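## Section 4: First Fitting and Break-In, Kidard Patrol Pack

Read this before you load the pack. The hangtag says it is "ready to march out of the bag." I have fitted enough of these to disagree with the hangtag, and so does Areti Rallis, who repairs them for Hultley. Set aside an evening.

You need the pack, the loose hardware pouch, a tape measure, and 23 pounds of ordinary stuff for ballast. Don't use plates or anything with hard corners yet.

### 4.1 Check what you were sent

1. Empty the hardware pouch and compare it with the card inside the lid. Early packs, those with a serial number below 2746, shipped with the older sternum buckle. It works, but it does not mate with the newer strap.
2. Pull hard on both shoulder straps where they meet the frame sheet. A little creaking is normal. Popping stitches are a warranty claim, whatever the dealer tells you about "settling."
3. Run both main zippers end to end ten times.

**Note:** The fabric is advertised as waterproof. The fabric may well be. The seams are taped only along the top panel, so pack a liner.

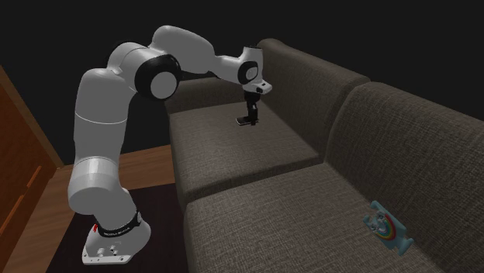 ### 4.2 Set the back length

1. Tip your head forward and find the bone that sticks out at the base of your neck. Have someone measure from there down to the level of your hip bones.
2. Open the hook-and-loop panel behind the lumbar pad. It grips like a bad debt. Slide a flat hand in and work it loose from the bottom.
3. Move the yoke to the mark nearest your measurement. If you fall between two marks, take the shorter one. The printed chart says to take the longer, and I have yet to meet anyone it suited.
4. Press the panel shut across its full width.

**Caution:** A yoke that is only half seated will hold while you stand in the kitchen and let go on a downhill. Check it again after the first mile.

### 4.3 Load and adjust

1. Put the ballast in with the heaviest items high and close to your back.
2. Loosen every strap, put the pack on, and close the hip belt first. The top edge should sit just above the hip bones.
3. Snug the shoulder straps until they touch. Stop there.
4. Pull the load lifters until the pack stops leaning away from you.
5. Clip the sternum strap last. You should still be able to take a full breath.

If your hands go numb, you have overtightened step 3. Back off and start again from the belt.

The "active cooling channel" is a gap between two foam strips. Keep it clear of straps and tubing and it does let some air through. I wouldn't plan a July march on it.
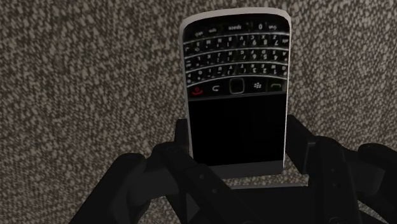
### 4.4 Break-in

1. Walk one hour with the ballast on flat ground.
2. Retighten the frame screws with the small hex key. Finger pressure only; the inserts are plastic.
3. Repeat on hills before adding weight, and go up no more than 10 pounds at a time.

**Caution:** Do not speed this up with hot water or an oven. Both have been recommended on the Flurkano forum, and both will lift the foam off the frame sheet.

The brochure claims a fabric life of 2000 miles. It doesn't say under what load or on whose back, so inspect the hip belt stitching every month regardless and write down what you find. Warranty claims go to Hultley with the serial number and a photo of the damage. Keep the receipt.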